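Section 4. Setting Out: The Olline Head Coast Walk

Read this section at home, with the map open and something hot to drink. Reading it for the first time on the cliff is possible, but the pages flap.

4.1 What you need before you start

The walk runs from the harbor at Buva to the lighthouse on Olline Head, then back by the inland track through Zaugg. You will need the folding map that came with this guide, boots that have already met your feet, a windproof layer and more water than you think. There is no tap between the harbor and the lighthouse, and the tap at the lighthouse is a matter of opinion.

Note: The map shows the path as it was before the Ernaseo landslip. The detour is printed on the back in red. If your copy has no red on the back, ask for a new one at the harbor office.

4.2 Getting to the headland

1. Leave the harbor by the north steps. There are 142 of them. The handrail stops well before the steps do.

2. At the top, turn left and keep the sea on your left. This one rule will get you most of the way, and it has outlived three sets of signposts.

3. Go through the kissing gate and latch it behind you. The sheep know about the gate and are waiting for you to forget.

4. Follow the wall to the Ernaseo marker stone. Take the detour here, uphill, between the two lines of posts.

5. Rejoin the cliff path at the stile and carry on to the lighthouse.

Caution: Do not take the old path past the marker stone, even if you can see people on it. They have not read this section. The ground there is undercut, and the grass grows right out over the edge as if nothing had happened.

4.3 Weather

The headland sits between two bodies of water that disagree. A calm morning in Buva tells you very little about the top, where the wind comes over the cliff and then appears to come back for another look. In May you can have sun, hail and fog before lunch, and the locals will describe the day as settled.
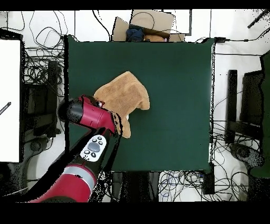

Fog deserves its own paragraph. It comes in from the north, usually while you are admiring something to the south. If you lose sight of the next post, stay at the one you have and wait. Benedikt Petersen, who surveyed the path for this edition, once waited at a single post for most of an afternoon and reports that it was a perfectly good post.

Caution: The foghorn was switched off years ago. Any low, mournful sound you hear is a cow.

4.4 The lighthouse

1. Approach from the landward side. The tower is kept locked, but the yard is open.

2. Keep off the low wall on the seaward side. It was built to stop sheep and has a poor record even at that.

3. For the view, walk to the cairn, 345 feet above the water. The stacks are to the east and the skerries to the north. On a clear day you can see the outer islands, and on any other day you can read the sign about them.

Note: Seabirds nest on the ledges below the cairn from spring into summer. Keep dogs on a lead and voices down. The birds are under no such obligation.

4.5 Returning by Zaugg

1. From the yard, take the paved road inland as far as the cattle grid.

2. Turn right onto the farm track. Bienvenido Sebastian farms on both sides of it and is happy to have walkers pass through, provided they pass through.

3. At the Zaugg crossroads, go straight over for the harbor or wait at the shelter for the bus.

Note: The bus stops only if you put your arm out. Put it out early - the driver comes over the hill with some enthusiasm. Bus times are in Section 5.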